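Open day at Vemetti: the kitchen, the toast and the red button

I went to the Vemetti open day in March 2023 expecting the usual: a robot waves, somebody claps, there is a tote bag. There was a tote bag. There was also a wall chart of everything that had gone wrong since the lab opened, and that kept me there until they started putting the chairs away.

The chart listed 172 stoppages. Stefaniia Semeniuk, who runs safety for the home robotics group, took us through the worst of them with the calm of a person reading out a bus timetable. Number 57 was the one everybody wanted. An arm running the Derkach controller had been told to lift a slice of bread out of a toaster. The force sensor had drifted over a long morning, so the arm believed it was holding nothing, and squeezed. Then it squeezed again. Then it pulled, and the toaster came too.

The emergency stop worked. Sadly it worked by cutting power to the arm, which had no brake on the wrist, and the toaster went down on the foot of Forough Esfahani, who had pressed the button. She was in the room, wearing very solid boots, and confirmed the story with a nod.

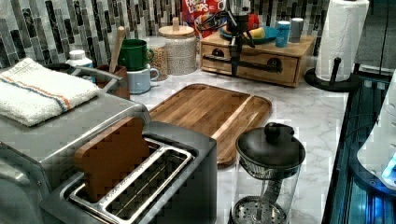 The fix came in two parts. The wrist now has a brake, and the sensor gets zeroed every 700 cycles whether it wants to be or not. I asked if 700 was a scientific number. Forough said it was the number at which they stopped having meetings - fair enough.

What I liked less was the stop button itself, mounted 4 feet from the arm and well inside its reach. Stefaniia said moving it is on the list. It was on the list last year too, according to the chart.

Coffee was good. Parking was not, so take the bus.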